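Home | Diary | Series list | Old entries | Contact

January, late evening

I watched the fourth episode of Niluvine again tonight, because I was not satisfied with what I wrote after the first time. I wrote then that Daltton is a weak character. Now I think he is a quiet character, and I had mixed up the two.

He has very few lines. In the scene at the ferry office he lets Ruddock speak for several minutes, and he only folds the letter and puts it back in his coat. The first time I found this boring. Tonight I saw that he folds it the wrong way, with the writing outside, so that Ruddock can read the name of his mother. He wants her to know. I had to stop and go back two times to be sure.

I still do not like the story with the 600 stolen keys. It takes too much time, and the music is too loud over it. Also I do not believe that Plaller, a town of 1000 people, would have a night court.
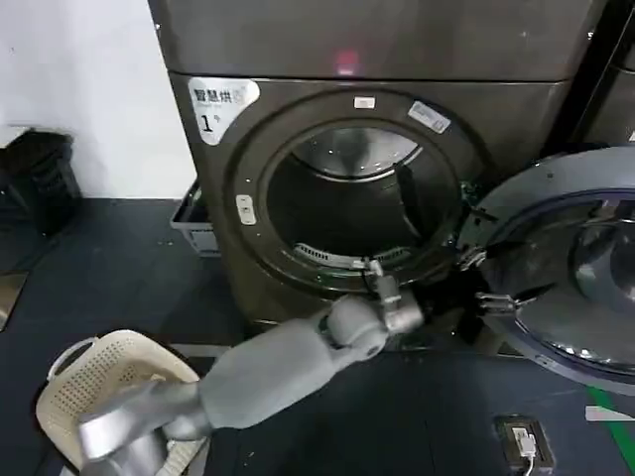
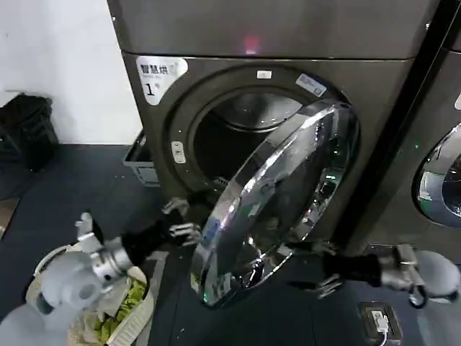
Eskil Hellström wrote under my last entry that I am too kind to the series already, and that Daltton is silent only when the writers have no idea what to do with him. In the book, he says, the ferry office is on page 193 and Daltton shouts there until the clerk runs out. He would like to have the shouting back.

I have read only the first 125 pages, so I can not argue well. But I think a man who shouts would not need the letter. I answered him that I will read up to the ferry office before I watch the fifth episode - this will be slow, my English is better for listening than for old novels.

One more thing I want to remember: Ruddock wears the green scarf again at the end, and in episode two she said that she had burned it.

Last updated: January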